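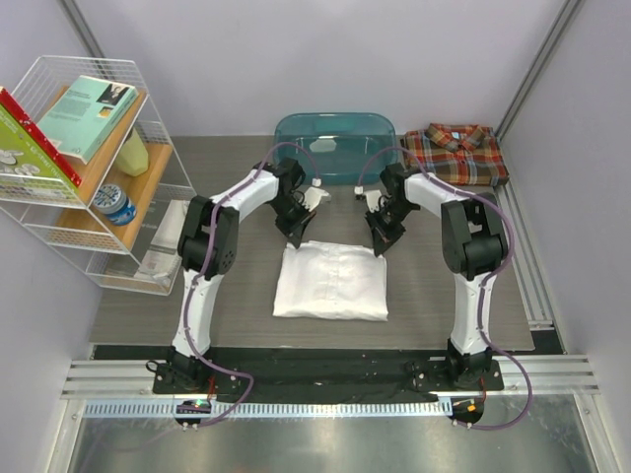

# Two arms and one white cloth

I went to the Jonden open day with low expectations and a notebook, and I left with the notebook mostly full and the expectations where they were. The company had invited people from the hotel and laundry trades, plus a few of us who write about them. Coffee was decent. Parking was terrible.

The main attraction was a pair of robot arms mounted at the front of a tabletop, one on each side, with grippers that come together over a piece of white cloth. At the point I liked best, the cloth was already a thick bundle with a rounded near edge, and the grippers were at its two far corners, left and right, like a person straightening a napkin before company arrives. People held their phones up. A man behind me said "wow" under his breath, and I understood why. Cloth is hard. It sags and bunches and never lies the same way twice, and a machine that can do anything sensible with it has cleared a bar that stood for a long time.

But I spent nine years managing linen for a mid-sized hotel in Dadbridge before I wrote for a living, and I can't watch anyone fold without grading them. The bundle was roughly rectangular. It was a bit narrower at the far end than at the near one. If a new hire had handed me that, I would have said "good, now do it again, faster," and by the end of the week it would have been square.

Nour Karam, who ran the demonstration, was a good host and didn't oversell. When I asked how many folds the arms had done in training she said 2000, and when I asked how many of those she would have shown us, she laughed and said she'd rather talk about the next version. I took that for a fair answer. I also wrote it down.

What bothers me is everything around the fold. A hotel laundry doesn't hand you one cloth on a clear patch of table. It hands you a cart. The cart has pillowcases inside duvet covers, a bath mat stuck to a robe, somebody's sock, and a sheet with a tear that has to be spotted and pulled before it goes back on a bed. Folding is the last and easiest part of the job. On my old floor the slow work was getting hold of the right corner of the right thing, and I'd have paid well for a machine that could do that.

The setup did have other items in it. There was a plaid shirt folded in the back corner of the table, collar spread open, and a wire rack on the left with books and a few containers on its shelves. I asked whether the arms would do the shirt. They would not be doing the shirt today. I asked about the bin at the back, a see-through teal one, and whether the cloth could start out in there, crumpled up. Also not today, though Karam said that was "on the list." I have been to enough of these events to know about the list.

Then there was the talk, which came with slides. According to Jonden, the system pays for itself in 43 weeks at a site that folds 200 pieces an hour. I looked around for someone who had seen it fold 200 pieces in an hour and didn't find one. The figure assumed two shifts, no downtime and one attendant for every 4 stations. It did not say what the attendant does, and that's the number I'd want first. If she shakes out each cloth and lays it flat between the grippers, she has done most of the folding herself. Anyone who has worked a folding table knows that two more moves and it's finished.

Peninah Lyimo had come over from Brestov, where she runs the night shift at a contract laundry, and she put it better than I did. She said she didn't need help with napkins. She needed help at three in the morning, when two people have called in sick and the dryers are all done at once. "Will it come in at three?" she asked. Karam said it would, and I believe her, as far as that goes. It would come in at three and wait for someone to lay out a cloth.

I don't want to be the person who sneers at the early version of something. I was wrong about tunnel finishers, and loudly, in a trade newsletter that my former boss still has. The arms I saw were careful with the cloth, and I can imagine a small, steady job for them in a place that folds the same towel all day long. The Saithong plant might be such a place. Most laundries I know are not.

So I have a request for the next open day, which I'm told is planned for March. Bring a cart from a real hotel, on a Monday, and don't let anyone from the company touch it first. Let the arms start from the pile. Put a clock on the wall where we can all see it, and leave it running when something gets dropped. I'll drive out for that, and I'll even put up with the parking.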